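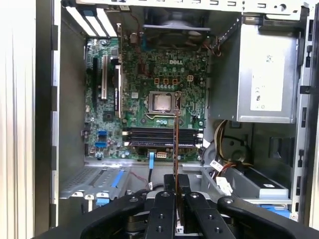
Why does a student team spend a whole semester teaching an arm to take apart old PCs? The task is cheap to set up, every part has a known position on paper, and almost none of the parts are in that position when the case is opened.

Home | Notes | Build Log | Parts List | Contact

I advise the disassembly project in the robotics club at Jerbridge. These are notes on where we stand in September, mostly so that the next group doesn't have to dig through chat history.

The job for this term is memory modules. The arm has to locate the module, release the clips, pull straight along the slot axis, and set the module in a holder on a printed plate. Cooler removal is out of scope, so coolers come off by hand before a run. The students argued against this, then watched the budget for thermal paste wipes go up and stopped arguing.

The control stack is split in two. Kurian is our motion layer. It takes a target pose and a force limit and refuses anything that would put the wrist inside the case wall. Stultora is the perception side, which finds the slot line and reports an angle and a confidence value. The two talk over a plain socket with text messages. A binary format was proposed and dropped. Text can be read at 11 p.m. by a tired person.

Most of our trouble comes from the slot angle. The slots are long and straight, so the fit ought to be easy, but cables crossing the area break the edge into short pieces and the fitter picks the longest piece, even when it belongs to a cable. Irfan Santoso rewrote it to vote across all pieces with a fixed spacing between slots as a constraint. Error on our test set dropped to under 3 degrees. Before that, we were seeing answers that were off by a right angle. 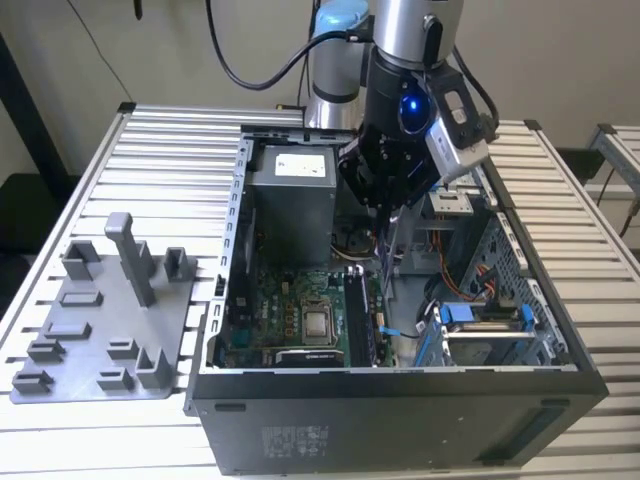 Sreekumar Mathew wrote in after my last post that we were wasting effort on angle, and that a compliant wrist mode would absorb a few degrees without any vision work at all. He is partly right. We tried it. With compliance on, the pull succeeds at larger angle errors, but the module tends to bind at one end of the slot and come out crooked, and then the grasp is no good for placing it. We now use both: the vision angle for approach, compliance only for the first 8 mm of travel, then stiff again.

Force limits took longer to settle than I expected. Too low and the arm quits before the module lets go. Too high and it lifts the board against its screws. The students logged 600 pulls on scrap boards bolted to a bench plate and picked the limit off the histogram. It is a dull way to get a number and I recommend it. The limit lives in the config file under Grivel, our name for the gripper driver, and it should not be edited during a demo. That has happened twice.

The fixture plate is on revision three. Revision one had holders with square mouths, and a module that arrived slightly rotated would sit on the rim. Revision two had a chamfer, but the slicer settings left a ridge in it. The current one is fine if it is printed slowly. The drawing files are in the shared folder, and the plate origin is the lower left corner. Please do not move the origin.

Still open:

- Clip release is one fixed motion. It needs a check that the clip is open before the pull starts.
- Cable avoidance is a taught waypoint. It works on one case model.
- Stultora drops its calibration if the camera is unplugged. Recalibrate every time, even if it looks right.
- Recovery after a failed pull is a person pressing stop.

Next term I would like drives, starting with the latches. Budget permitting, we will also get a second case model, which will probably break everything in the list above.

3 comments | 8 shares

Last updated: September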